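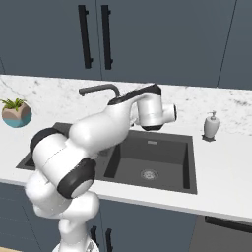 Last updated October 7, 2026. Questions go to Janelle Lumanlan at the Rorneck office.

# Rorneck Tenants: Water, Drains and Billing FAQ

## Billing

**Why is water now a separate line on my bill?**

Until February, water was folded into the rent. Each apartment now has its own meter, and you pay for what passes through it. The base rent was lowered at the same time. Your lease addendum shows the old and new amounts.

**How do I read my meter?**

The meter is in the hall closet, behind the small hinged panel. Read the black digits from left to right and ignore the red ones. If the black digits say 2856, that is your reading. Write it down on the first of the month if you want to check it against the bill.

**My bill says "estimated." What does that mean?**

The meter did not send a reading that month, so Prokico used your average. The next real reading corrects it. If you get two estimated bills in a row, send us a photo of the meter and we will have the bill redone.

**Can I pay water and rent together?**

Yes. Use the same online account and check both boxes. Paper checks should be separate, with your apartment number on each.

## Kitchen sinks and drains

**What can go down the kitchen drain?**

Water, dish soap, and the small bits that get through a strainer. No cooking grease, coffee grounds, rice, or eggshells. Grease goes in a can or jar, and the can goes in the trash once it has set.

There are no garbage disposals in the building and tenants may not install one. The drain stacks are old and narrow.

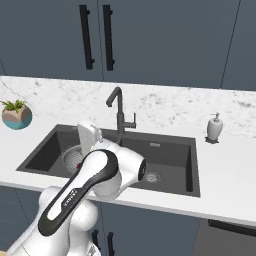

Rommel Padilla wrote in to say that paper towels should be on the list too, and that wiping a greasy pan with one before washing it did more for his slow drain than any product he bought. We agree on both counts.

**One side of my sink fills up when I drain the other. Is that a building problem?**

Usually it is a clog in the pipe just under the sink, where the two basins join. Try a plunger first. Hold a wet rag tightly over the other drain while you plunge, or the air just escapes that way. If it still backs up, put in a work order.

If water comes up when you are not running any, call the office right away, day or night. That is the main stack and it affects everyone below you.

**Can I use drain cleaner from the store?**

Please don't. It sits in the trap and can burn the person who opens the pipe. If you already poured some in, say so on the work order.

**How do I clean the sink itself?**

Dish soap and a soft sponge. For the chalky film that our water leaves, use equal parts white vinegar and water, leave it a few minutes, and rinse. Keep vinegar off stone counters - it leaves dull spots that do not come out. 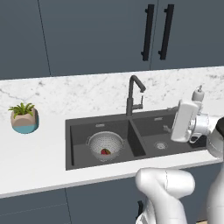 ## Leaks and low pressure

**Who pays if a leak runs up my bill?**

If the leak is in building plumbing and you reported it when you noticed it, we credit the extra. If it went unreported, we look at the meter history and decide case by case. Last winter one running toilet added $217 to a single bill, so report them early.

**How can I tell if I have a leak?**

Turn everything off, read the meter including the red digits, and wait an hour without using water. If the numbers moved, something is leaking. Check the toilet first.

**The kitchen faucet has gone weak. What should I do?**

Unscrew the tip and rinse out the screen. Grit collects there, mostly after the water has been shut off for repairs. The replacement part is an Arkon size 9 and the office keeps a few, free of charge.

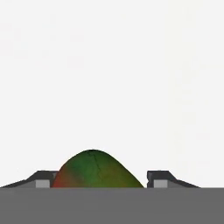

Mylene Gatchalian adds that on her floor the screen was clean and the valve under the sink was only half open, so look at that before putting in a work order.

**When is the water shut off for maintenance?**

Notices go up by the mailboxes 2 days ahead. Dagdag does the work and normally has the water back on by late afternoon. Run the cold tap for a few minutes afterward, until it is clear.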